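Ticket: Simulator gripper doesn't match the gripper on our quote
Product: Skonora planner, two-arm package
Opened by: Lotte Dierckx, Drurnus
Category: Pre-purchase planning
Priority: Normal
Status: Closed

Opened by Lotte Dierckx, Monday, 9:10 am

Good morning, and thank you in advance to whoever picks this up. You have all been very patient with us so far, and I'm sorry to be adding another one to your pile.

We're a small training centre (Drurnus, you'll find us under the trial account) and we're planning to buy one two-arm unit through Skokska before our budget closes in July. The idea is a robot that can tidy a table in our practice living room between groups. We don't need it to be quick. We do need to know what to put in the purchase request, as I only get one go at it, and anything I forget has to wait for next year's money. I learned that with a projector and its ceiling bracket, and we had a projector in a box for a very long winter.

My trouble is with the grippers. The quote has two lines for them, both from Keskinen. The standard fingers open to 80 mm and come in the package price. The wide fingers open to 160 mm and are an extra line, $800 per hand, so $1,600 for the pair, before tax. I set up the room in Skonora, chose the wide fingers for both hands in the equipment list, saved, and ran my tidying plan. The hand summary at the end of the run says 80 mm, left and right. I've tried it four times now, once after lunch in case it was me.

What I'd like to know is whether the simulator is really using the wide fingers and only reporting the wrong number, or whether it's quietly swapping them for the standard ones. If it's the second, then all my test runs so far were done with the cheaper hand, and some of them went quite well, which would change what I ask for.

A second small question while I'm here. Our table is 800 mm deep and I'd like to leave the robot on one side of it. Does the reach figure in the summary count from the front of the body or from the shoulder?

Warm regards,
Lotte

Reply from Skokska support, Monday, 11:35 am

Hi Lotte,

Thanks for such a full write-up, and please don't apologise, this sort of detail saves us a lot of back and forth. (The projector bracket made two of us laugh out loud. We've all got one of those somewhere.)

The reach question first, as it's the easy one. The figure is measured from the shoulder joint. The body sticks out a bit further than people expect, so please don't subtract your table depth straight from it. There's a setting under Room, then Clearances, called "measure from body front". Turn that on and the summary will give you the number you want for a floor plan.

For the fingers, could you send us three things?

The version number from the Help menu.
Whether you started from the blank room or from the furnished living room.
One view of the room and one gripper view from the plan, with the objects you've been using.

If you have the project file as well, even better, though I know some places don't like sending those out.

Added by Lotte Dierckx, Monday, 2:20 pm

Thank you, that was quick! I've turned on the body front setting and the number did drop, by enough that I'm very glad I asked.

Version is 4.2. I started from the furnished living room, because it already had the sofa and the wooden floor and looked near enough to ours. I put the white table in myself and then added things from the object library: the red vase, the little white bowl, a thin blue item, and the tool with the flat triangular blade that hangs out past the end of the table. I wanted an awkward mix. Our own groups leave all sorts behind them, and I thought if it can manage a vase and a skinny upright thing beside each other, it can manage our lot.

Project file is attached to the ticket. The views you asked for: 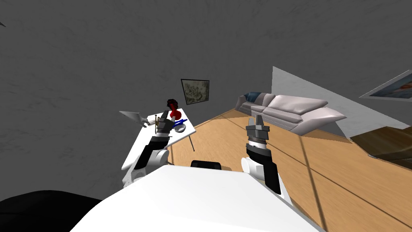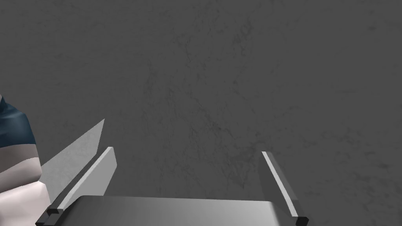
Skonora, Drurnus living room plan: room view first, gripper view second with the fingers open.

I looked at the gripper view for a good while trying to decide if those were the wide ones, and I'm afraid I can't tell without something beside them for scale. Is there a ruler or a grid I could switch on? I had a hunt through the View menu and found one for the floor but not for the hands.

I should also mention that the equipment list still says "wide" when I open the project again, so it's remembering my choice somewhere. The price at the bottom of the screen includes the extra too. It's only the hand summary that disagrees.

Reply from Skokska support, Monday, 4:05 pm

Hi Lotte,

Lovely, thank you, the project file was just what we needed and I've been able to get the same result here.

You've found a real fault, I'm sorry to say. The furnished rooms were saved with their own robot setup inside them, standard fingers included. When you choose the wide fingers afterwards, the equipment list and the price get updated but the room holds on to its own copy for the run. So the summary is telling you the truth: your runs used the 80 mm fingers. Plans begun from the blank room don't have this problem.

To get around it for now:

Open your project and save a copy under a new name, so you can always go back.
Go to Room, then Robot in room, and choose Detach. The robot will vanish from the view.
Choose Place from equipment list, and put it back where you had it.
Check the hand summary before you run anything. It should read 160 mm for both.

Your table and the things on it will stay put through all of this.

There's no ruler for the hands, sadly, but if you click on a finger the opening is shown in the side panel. I've put in a request for something easier to spot.

One thought on the budget, as you mentioned only getting one go at it. The wide fingers can be ordered for one hand only. Lots of people don't notice, because the quote form fills in a quantity of two. Also, each finger set needs its own pads, and a pack of pads is $40. They do wear, so I'd put at least one spare pack in the request.

Added by Lotte Dierckx, Tuesday, 10:50 am

Well, that worked a treat, and I followed your steps in order with a cup of tea beside me and didn't lose a thing. The summary now says 160 mm on both sides and the side panel agrees with it.

I then did what I should have done in the first place and ran the same tidying plan three ways: standard both hands, wide both hands, and one of each with the wide fingers on the right. The standard pair managed the small things nicely and refused the vase, with a message about object width. The wide pair took the vase but was fussier with the thin items and asked me for more space between them. One of each did everything on the table once I'd changed the plan so the right arm goes for the vase. It took longer, but we have all evening between groups, so I don't mind a bit.

So I'd like to change our quote, please:

Two-arm package, standard fingers, as before.
Wide fingers, quantity one, right hand, $800.
Pads, two packs at $40, so $80.

That brings the extras to $880 where I'd been bracing for $1,600 and no pads at all. Could the pads be a separate line? Our finance office treats things that wear out as supplies and they come out of a different bucket.

One last worry. If we find in a year that we want the second wide set after all, can we fit it ourselves, or does the arm have to go back to you?

Reply from Skokska support, Tuesday, 1:15 pm

Hi Lotte,

So pleased to hear it. I've passed the changes to the sales desk with your note about keeping the pads on their own line, and the new quote should reach you by email. Please do check that the wide fingers show a quantity of one before you sign it, given what the form likes to do.

You can fit the second set yourselves. The tool comes in the box with the first one, so keep it somewhere you'll find it again. After fitting, you pick the new fingers in the arm's own settings and it runs a short open-and-close check.

The fault with the furnished rooms has been logged and I've linked your ticket to it, so you'll get a message when there's a fixed version. Until then, your new copy of the project is safe to keep working in. I'd leave the old one alone.

Added by Lotte Dierckx, Tuesday, 3:40 pm

Quote received, quantity is one, pads are on their own line. I've renamed the old project "do not use" and moved it to another folder. Happy for you to close this, and thank you again for all your help!

Ticket closed by Skokska support, Tuesday, 3:55 pm
Resolution: Workaround supplied (detach robot, place again from equipment list). Fault logged for furnished rooms. Revised quote issued.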